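Wool socks shrinking, what temperature do you wash?
2 min read

marrow_kit
I moved to Endale in June and the water here is very hard. After 50 washes my wool socks became stiff and small. Is it the water or the detergent?

Tolvane
It is the heat. Wash them cold, by hand, and dry them flat.

pebble88
I don't agree with Tolvane. I lived in Rinard, always washed cold, and they still felt like cardboard. Hard water leaves something in the wool. A little vinegar in the rinse helped me.

Tolvane
Vinegar every time is too much — it can weaken the elastic.

marrow_kit
Thank you both. I will try one pair with vinegar and one without, and keep the same detergent for both.
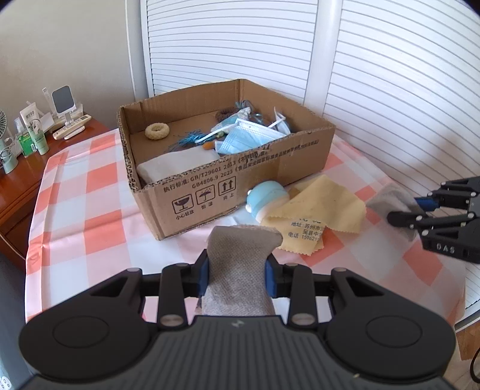
Also I would like to know if the spin matters. My machine cannot go lower than 300.

pebble88
300 is gentle enough. I would worry more about the dryer.

Tolvane
On the dryer we agree.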